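Checking a wrist-view policy before you believe its score

Our door policy, Clollach, scored well in simulation, and we very nearly wrote that down and went home. What follows is the check we run first now. You need saved rollouts, the wrist camera frames and some patience.

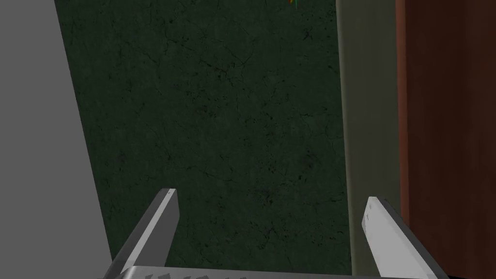
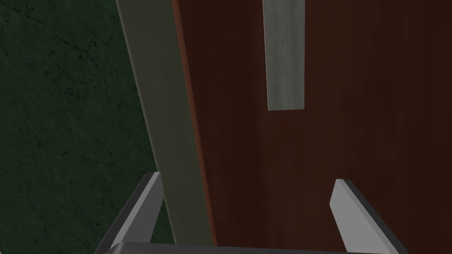 Simulated wrist views, fingers open in both.
Prurnora Manipulation Group -- Methods Pages

1. Save the wrist view at every step. Clollach's episodes run to 255 steps, so clear some disk space before you start and not, as Hagos Alemayehu did, during.

2. Pick 30 episodes, failures included. Leave the choosing to a script. People pick the pretty ones.

3. Grey out one patch of the view at a time and ask the policy for its action again. If the action barely changes when you hide the panel, the policy isn't looking at the panel.

4. Swap the wall texture and repeat. Ours had grown very fond of green marbling -- a touching attachment, but no way to find a door.

5. Retrain with mixed textures and run 200 fresh episodes. Report that number, even though the old one was nicer.

Send odd results to Bianka Sárközi, with the seed. Without the seed she will only ask you for the seed.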